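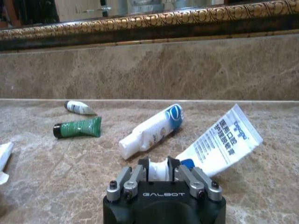
Stovo punch card set – read me first

Hi, and thanks for downloading this. I spent most of a winter typing up the card decks from the old computing lab at Stovo College, and these files are what came out of it.

What you get

There are 101 decks, one text file each, with about 4000 cards in all. Every line is one card, 80 columns wide, with trailing blanks kept (please don't let your editor strip them!). Most of it is student Fortran, plus a payroll program and a pretty good lunar lander game. The file index.txt lists the deck label, the box it came from and whatever was penciled on the top card.

Things to know

Deck 30 got dropped at some point before I met it. I put the cards back in the order that made sense to me, but the sequence numbers are missing, so treat it with care. A few cards were chewed up by the reader – I typed a tilde wherever I couldn't make out a hole. The Hyvönen decks use an odd character for the equals sign, and I left it alone.

Running them

I use the Terkix emulator with the default settings. The Himesico one works too, but it chokes on blank cards, so run cleanup.sh first and keep a copy of the originals.

Using the files

Do what you like with my typing. I'd love a note if you get the payroll program to print a check, since mine stops at the tax table every time. Fixes are welcome, one deck per patch please. Scans of the boxes are coming in July.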